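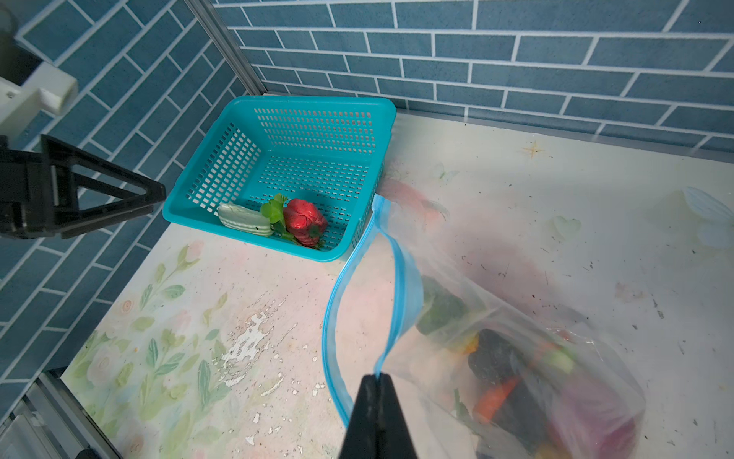 April, morning. The yellow from the second weld bath is again too green, and I begin to think that the fault is in the rinsing and comes before the dye pot. Lot 1632 from Zaditeo was washed, mordanted with alum and left overnight, all as before. What I changed without writing it down is the vessel for draining. Last autumn we drained the skeins in the big zinc tub with a hole in the bottom, and there the water stays standing under the wool for a long time. For this batch I went over to a low plastic basket, of the same type as the turquoise one with the rows of small square openings in the inner walls, and the water leaves it at once. The wool is then less wet when it goes into the next rinse and takes up more of our tap water, which is hard and has iron in it from the old pipe. A little iron makes weld green. I wrote this in the book two years ago and did not read my own book.

So the plan for today is to separate the two questions, the iron and the draining. I should do this before I touch the recipe, because the recipe was good for Uritz in the autumn and they have approved the blanket sample made with it.

What I have on the table: 400 g of lot 1632, wound in small skeins and already scoured. Dried weld from Bråten, the whole plant cut with the flowers. Alum from the same sack as always. Chalk. Rainwater in the two covered barrels, and the tap.

Division of the wool: 3 groups of equal weight. Group one is rinsed in tap water and drained in the tub, as in the autumn. Group two is rinsed in tap water and drained in the basket. Group three is rinsed in rainwater and drained in the basket. I know that there should be a fourth group, rainwater and tub, for the table to be complete. The rainwater does not suffice for it this week. If group two and group three look the same, I will have to think again and then I will do the fourth.

Each group gets its own label of cotton tape, with knots and no ink, as the marker from last time went through into the wool next to it. One knot, two knots, three knots. Please do not cut the tapes off when the skeins are dry, I need them until the comparison is finished.

Noon. All groups are out of the alum and rinsed. The difference in the draining is clear to the hand. From the tub the skeins come heavy and one must press them a long time. From the basket they come light, but they have taken the print of the openings on the side where they were lying. The print disappears when the skein is shaken. For the fine yarn of the shawl order I would be afraid of it, for this blanket yarn I am not.

The weld was put to soak yesterday evening in rainwater and brought up slowly this morning. I kept it below the boil all the time. Somebody has written on the door of the cupboard that weld may boil — with our plants it may not, it gives a brown tone that does not go away with chalk. I strained it twice through the old curtain. The liquor is clear and smells of cooked hay. I divided it equally into the same type of pot for each group, so that at least the dye is the same for everybody.

Chalk: one level spoon per pot, stirred into a little warm water first. It raised the color of the liquor immediately, as it should.
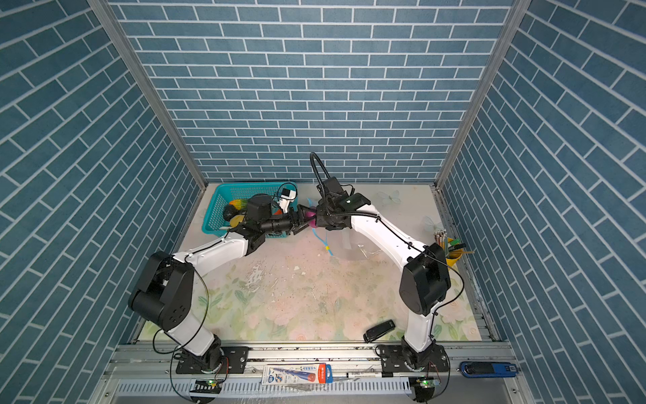 Ilka Sorvendal, dyer and sample keeper, Mostier workshop

Afternoon, continued. The wool went into the pots wet and went in together. I turned each group with its own stick. This sounds exaggerated, but the sticks are old and the one with the burned end was used in the iron pot for all of last summer. If it had been in the yellow this morning also, I could throw the whole day away. It is now hanging outside with a black thread on it and should remain outside.

First look after the bath had come to its temperature: group one yellow, a little lemon. Group two yellow with green in the shadow of the strands. Group three clean yellow, warmer than the sample for Uritz, and in my opinion the nicest of the lot. Wet wool always lies, so this is noted only to have it noted.

The pots were let down to cool with the wool inside. I did not add more chalk, although I wanted to.

A point which disturbs me. Group one had the same tap water as group two and is less green. If the iron is only in the water, the tub should not protect the wool. Possible explanations:

The tap ran longer before group one. I let it run to fill the tub, and the first water, the rusty one, perhaps went down the drain. For the basket I took what I needed directly from the tap after it had been closed for the length of my coffee.

The zinc of the tub does something. I have no literature for this and I do not wish to invent it.

The heavy wet skeins in the tub simply take in less of the new water. This was my first idea and I still like it, but it is the first explanation above that is easiest to test. Tomorrow I let the tap run for the time of filling the tub, and only then take water for a small skein in the basket. There is enough leftover yarn for this from the winding.

Evening. Everything is out of the pots, rinsed once each in its own water and hung on the line under the roof, with the tapes hanging downward. I press with a towel and do not wring. One skein of group two slipped from the line onto the stone floor and was rinsed again. It carries now an extra loop in the tape, and it does not count for the comparison.

For keeping the reference strands I go on with clear zip-top bags. I tried paper envelopes through the winter and the moths found one of them. The strand must be fully dry before it goes into plastic, two nights on the line at the minimum in this weather, otherwise it smells and the color of weld becomes dull at the place where it touches the bag. One strand per bag, a paper slip with the group and the lot inside, in pencil. The bags lie in the dark drawer together with the Uritz sample. The light test strips are a different matter and go to the south window, half covered with card.

To order or to ask:

Weld from Bråten, the same cut if they still have it. The leafy bundle they sent before this one was weaker and needed nearly the double.

Zaditeo should tell us whether the lot after 1632 is spun with the same oil. The scouring water was darker this time than I remember, and I do not remember well.

A filter for the tap, or the old pipe changed. I have written this request in the book before. Until it is done, all yellows are to be rinsed with rainwater, and the reds may have the tap.

For Uritz nothing is sent until the skeins are dry and have been laid beside the approved sample at the north window, in the morning light. If group three is too warm for them I would try it with slightly less chalk and the same rainwater, and leave everything else alone. The exhaust liquor of all the pots is poured together in the blue-lidded bucket, I want to put the leftover linen in it for a pale tone. Do not empty it please.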